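# What Is a Ceasefire?

A ceasefire is an agreement to stop fighting. It can be made by two countries, or by a government and an armed group inside its own country. Each side tells its soldiers to stop shooting at a set time.

A ceasefire does not end a war. The sides may still disagree about land, laws or who should govern. To end the war they usually need a longer agreement, called a peace treaty.

## What the agreement says

Most written ceasefires give a start time and a list of places. Some last a few hours so that food and medicine can be delivered. Others have no end date.

Many also name a buffer zone. This is a strip of land where soldiers from either side may not go. A zone might be 2 kilometers wide and 43 kilometers long.

## Who checks

People called monitors watch the area. They visit villages, talk to both sides and write down any shooting they hear. Their reports say where and when it happened. A broken rule is called a violation.
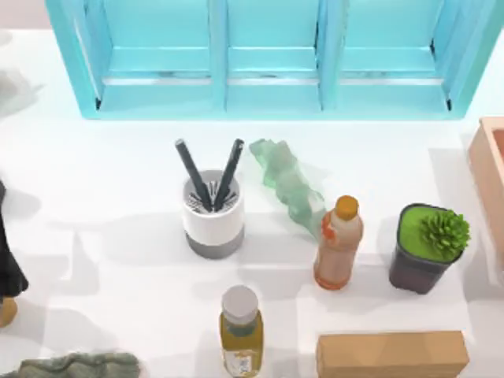 *Text: Ayman Ragab | 18 February 2023 | Reading level: ages 9 to 11*

## After a violation

One violation does not always end a ceasefire. The two sides may have a phone line for asking what happened. If the shooting goes on, either side can say that the agreement is over.

**Words to know**

- **Truce:** another word for a ceasefire, often a short one
- **Mediator:** a person who helps two sides talk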